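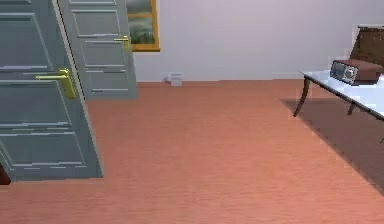 11 de febrero. Cuaderno de tinas, taller de Trirnamham

La tina grande sigue enfurruñada. Ayer por la tarde la dejé tapada, con la manta encima y buenas palabras, y esta mañana tenía la superficie mate, sin espuma cobriza y con ese azul turbio que en los manuales llaman «oxidación parcial» y en el taller llamamos de otra manera. Olor: a col, flojo. Debajo de la superficie el líquido tendría que ser verde amarillento y es verde botella, que para vender aceitunas estaría muy bien.

Correcciones de la mañana: un poco más de fructosa disuelta en agua caliente, removido lento en círculo, sin levantar burbujas, y paciencia, ingrediente que no viene en el catálogo de Onov. He comprobado el pH con tiras porque el medidor vuelve a marcar lo que le parece. Las tiras dicen que va justa de cal. El medidor dice que estamos tiñendo con vinagre.

Pendiente del encargo: 3.408 gramos de lana Penrose en madejas, lavadas en diciembre y sin teñir desde entonces. El cliente quiere un azul «medio, tirando a profundo, pero luminoso». Le enseñé la carta de muestras, señaló el azul más oscuro y dijo que ese, pero más claro. Apuntado tal cual en la hoja de pedido.

Primera prueba, en la tina pequeña: madeja mojada y bien escurrida, inmersión corta, al aire, otra inmersión. Sale verde, vira, todo correcto, un azul de camisa de funcionario. Lo malo viene al enjuagar: suelta bastante más de lo que debería. El pigmento se ha quedado por fuera, de visita. Eso suele pasar cuando la tina está mal reducida o cuando una tiene prisa. Esta mañana se daban las dos circunstancias.

El reductor nuevo, el Oltadix, lo he probado en un tarro aparte. El folleto promete una tina lista en 15 minutos. A la media mañana el tarro estaba exactamente igual que al empezar, aunque con muy buena presencia. No lo descarto; puede que el agua de la pila estuviera fría de más. Repetir con agua templada antes de escribirles una carta desagradable.
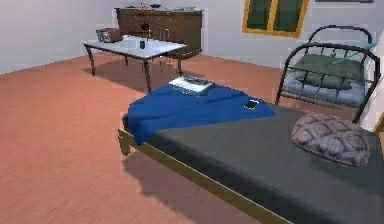 Que todo eso es la cal, me dicen desde la otra pila, que lleva abierta desde el otoño, que la cal abierta se pasa, y que ya podía dejar de echarle la culpa al folleto. He ido a mirar el saco. Estaba abierto desde el otoño. Queda constancia de la observación y de que no pienso repetirla en voz alta.

Con cal nueva, la tina pequeña mejora: espuma con reflejo metálico y el líquido por fin amarillento al levantarlo con la cuchara. Prueba B, 2 inmersiones, oreo largo entre una y otra. El agua del enjuague sale mucho más limpia. El tono se queda corto para el pedido, pero es parejo, sin las nubes que salieron en la prueba A. (La prueba A la he guardado. Bien presentada, alguien la comprará como «efecto cielo».)

El hilo de algodón para urdimbre, 1.229 metros en total, lo dejo para el final. El algodón chupa de otra manera y además ya lo teñí una vez con la tina cansada y salió gris paloma. Nota vieja en la tapa de este mismo cuaderno, con mi letra: «NO teñir algodón con la tina cansada». Subrayada.

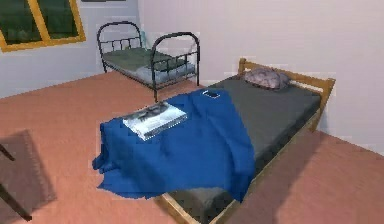
Maider Urkullu
Responsable de tinas y tinturas

Última hora. He pasado cal nueva también a la grande, con cuidado y muy diluida, y he vuelto a tapar. No se toca hasta mañana, y lo escribo aquí para que conste también contra mí.

Para mañana:
Mirar la espuma antes de abrir la boca y antes del café.
Prueba C en la grande con una madeja sola. Si al enjuagar suelta como la A, otra noche de reposo y llamada al cliente.
Repetir Oltadix con agua templada y anotar temperatura.
Tirar la cal vieja y poner fecha de apertura al saco nuevo, en la tapa, con rotulador que no se borre.
Guantes. Hoy me he quitado uno para coger una tira de pH y tengo el pulgar del color que me pide el cliente, medio, tirando a profundo. Luminoso no lo veo.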